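Malo away, anyone else nervous?

jukley_end
Posted 2021-05-13
So we need a point at Malo to stay up and I've already chewed through my nails. Uzor is back from her ban, which is huge, but we haven't won there in 6 tries. Anyone making the trip?

fullback_fan
I'm going! They gave us 1000 tickets and my cousin grabbed two. I'd start Fashola up top and just go for it. Sitting back against that lot is asking for trouble.

oldterrace
Can't agree on Fashola. Musa's a great kid but he hasn't scored since October, and he gives the ball away way too much. Pack the midfield, take the 0-0, go home happy.

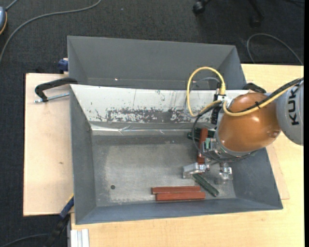 Orange and grey arm over the metal bins

fullback_fan
0-0?? We tried that at Brimitz and lost 2-0, remember? I was there, in the rain, with a cold hot dog. No thanks.

oldterrace
We lost at Brimitz because the keeper dropped a corner on his own line (and then did it again). Nothing to do with the setup.

jukley_end
You're both kind of right, I guess. I'd bring Musa on after an hour when their defenders get tired. Is Kurian's game kicking off at the same time as ours? If they lose we're safe anyway.

fullback_fan
Same time, yeah. I'll have the radio in one ear. Still starting Fashola though!

oldterrace
Then I'm glad you're not the coach, lol. Save me a seat on the bus.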